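Against the Utensil Crock

9 Mar 2024
Giuliana Ospina

The countertop crock is treated as the default storage for kitchen utensils. It is cheap, it has a small footprint, and it needs no installation. I think it is a poor default for any kitchen used by more than one person, and that flat open bins should replace it wherever a shelf or drawer can take them.

The crock stores tools vertically, with the working end up. Handles are hidden and heads overlap. Retrieval means grasping a tool by its neck and pulling it past the others, and tools with wide heads bring a second tool along. Capacity has no clear limit either. A crock is full only when something falls out of it, so surplus items stay in service for years.

When Kipchumba Barasa and I refitted the shared kitchen at Wadora, the inventory came to 300 items, utensils included. Four crocks stood beside the range. Two of them held nothing that was used in October, the month we kept a log.
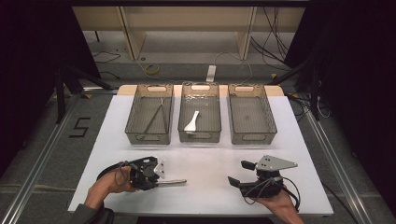
A flat bin imposes three conditions on its contents: the tool must fit lying down, it must be visible from above, and it must share the floor area with whatever else is assigned there. I would go further and assign one type of tool per bin. A white paddle lying alone on a smoky-brown ribbed floor can be identified at a glance, and so can a dark tong-like utensil in the bin next to it. Both can be picked up by the handle. Translucent walls help when bins are stored above eye level, and handle openings at both ends mean a bin can be pulled from either side of an island shelf.

The usual objection is wasted volume. Ruth Muñoz, who runs the kitchen at Draven, put it to me plainly: an empty bin is rent paid on air. I disagree. An empty bin is reserve capacity, and it gives a new tool an address on the day it arrives. Without one, the new tool goes into the nearest gap and the sorting degrades from there.

The second objection is cleaning, and it has more merit. Ribbed floors collect crumbs between the ribs, and a cloth does not reach them well. Bins need to be emptied and washed in the sink. At Wadora this is done monthly. A crock needs the same treatment and seldom gets it, as the bottom is out of sight.

Ladles remain a problem. The deep ones do not lie flat in a shallow bin, and I still hang mine from a rail.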